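The summer trays

When I moved from Flustberg to Brokby, I brought with me only one box for the kitchen, and most of what was inside it was wrong. I had two heavy pans, a fish knife that belonged to my grandmother, and a set of thin glasses, of which one arrived whole. There was not a single thing in it with which you could give a cold dessert to a guest. In my first summer here I served ice cream in coffee cups, and people were polite about it.

Since then I have slowly become a person with opinions about dessert bowls. I do not say this with pride. But cold desserts are the one thing I make well, and now the neighbours from our stairs come down to my kitchen on warm evenings, and so it is necessary to have a system. I want to write it down, partly for my sister, who asked, and partly for myself, because every April I have forgotten where I put everything.

The first part of the system is the tray. I came to trays late. In my parents' house a tray was for sick people in bed, and I could not see why a healthy person who sits at a table would need one. Then a small child spilled melted sorbet over my table, and from there into the drawer with the tablecloths, and I washed tablecloths until midnight. The next week I went to Mühlbauer, the household shop behind the station, and asked for something with an edge.

The woman in the shop showed me metal trays first, which were beautiful and made a terrible noise when you put a spoon on them. After that she took me to the shelf with the children's things. I would not have looked there alone. I am now of the opinion that the children's shelf is the most sensible place in any household shop, for the corners are round, the prices are low and everything is made to be dropped.

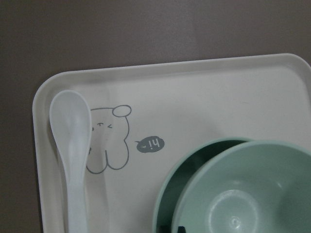

I paid 14 for each tray and carried them home on the bus, feeling a little foolish. My husband asked whether we were expecting a baby. We were expecting the couple from the second floor, who are both past seventy, and they were delighted with their trays and asked where one could buy them.

The second part is the ice. For many years I believed that ice was for drinks only. But if you put out a bowl of it at the same time as the dessert, people begin to do clever things by themselves. They put a few pieces under the fruit, or in the syrup, or they make a sort of poor man's granita with lemon and sugar. The children simply eat it. It costs nothing, and on a hot evening it is often finished before the dessert is.

I should explain how I make it, as our freezer is small. I fill the moulds in the morning and again at four in the afternoon, and the first lot goes into a bag. When the bag is full I stop. The water in Brokby is hard and my ice was always cloudy, until somebody in a shop told me to boil the water first and let it cool. It became a little clearer. I would not call it a great success, but I continue to do it — it has become a habit, and the kettle is standing there anyway.

The third part, and the one where I have wasted the most money, is the bowls. I bought a set with the name Vosivura written on the box in gold letters, seven pieces, very thin and elegant. Three of them broke in the first winter and nobody had even touched them. I think that the cupboard was too full. I wrote a letter to the shop and I received a kind answer and no new bowls.
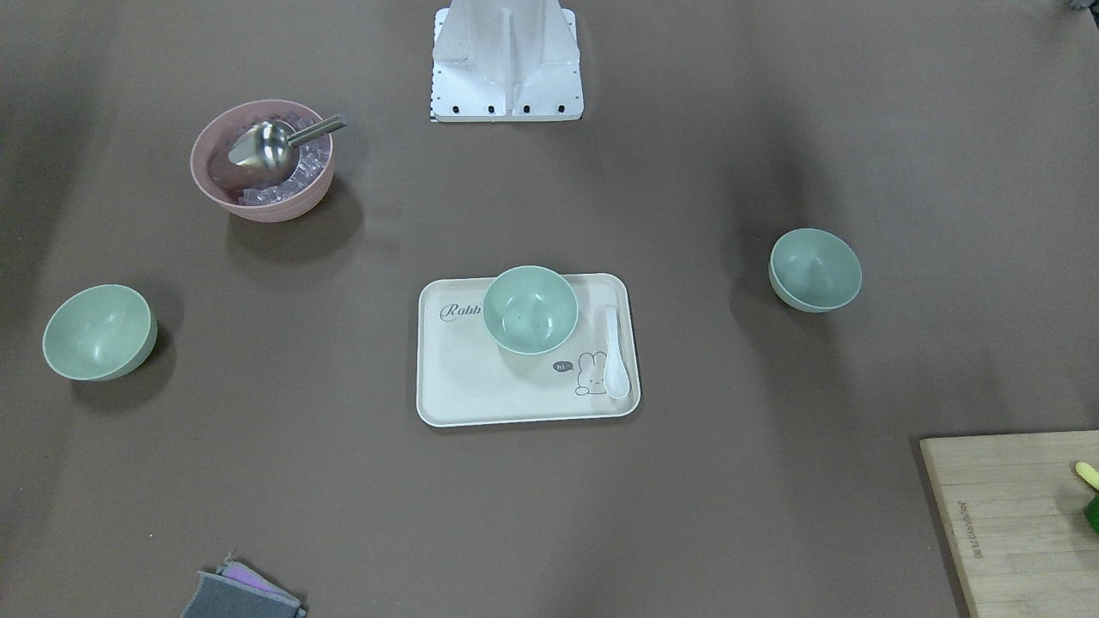 I learned from this that a dessert bowl has to be a simple thing. It should be wide enough that the spoon can turn in it, and low enough that it does not fall over when a sleeve touches it. I also like to have one colour for the people and another colour for the table, so that everybody understands at once what is shared and what is their own. The ice sits in the pink bowl with the steel scoop in it, and the green bowls are for eating from. With this arrangement even the children do not make a mistake, or they make it only on purpose.

About the scoop I must add a few words. I resisted it for a long time, since I already had a large spoon and I do not like drawers full of objects with one purpose. But ice slides off a spoon. It slides off and goes under the cooker, and you find a small lake there when you come down for breakfast. A scoop with a proper deep bowl solves this. Please let it stay in the ice between two guests, and do not lay it on the table.

My recipe for these evenings is hardly a recipe. I cook 456 grams of sour cherries with a little sugar and a strip of lemon peel, for 40 minutes on the lowest flame, and then they must stand in the cold for the whole afternoon. (The number is so exact because that is what the jar from our market contains after draining, and I have never changed it.) You put a large spoon of thick yoghurt in the bowl, then cherries, then some of the juice, and at the side as much ice as the person wishes. My sister adds mint. I find that mint tastes of toothpaste, but I keep a pot of it on the window for her visits.

The last part of the system is the one I find most difficult, namely to put out less. In the beginning I set the table as for a wedding. There were flowers, napkins folded in a fan, a dish of biscuits, a second dish of other biscuits in case the first ones were not liked. The guests could not find a place for their elbows.
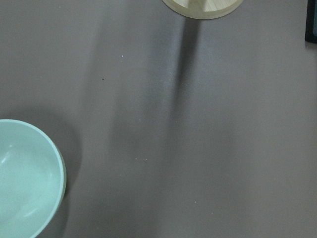

These days I try to stop earlier than I want to. I put down one thing, I go away to the sink, and when I come back I ask myself whether the table still has room to breathe. It is surprising how nice a plain mint-green bowl looks on a bare grey tabletop, with only a bit of pale wood near it, with nothing in it. I used to cover all of this with a cloth! Now the cloths stay in their drawer, and I have less washing to do, and I can see at once where something has been spilled.

What I still need is a good place to keep the trays. They are too wide for the cupboard and too ugly when they lean against the wall by the door. At the moment they stand behind the bread bin, and each time I cut bread they slide down slowly and hit me on the hand. If you live in a small kitchen and have found a better solution for this, please write it to me in the comments. I would also be glad to hear how you get your ice clear, as I am now boiling the water twice and I do not see any difference.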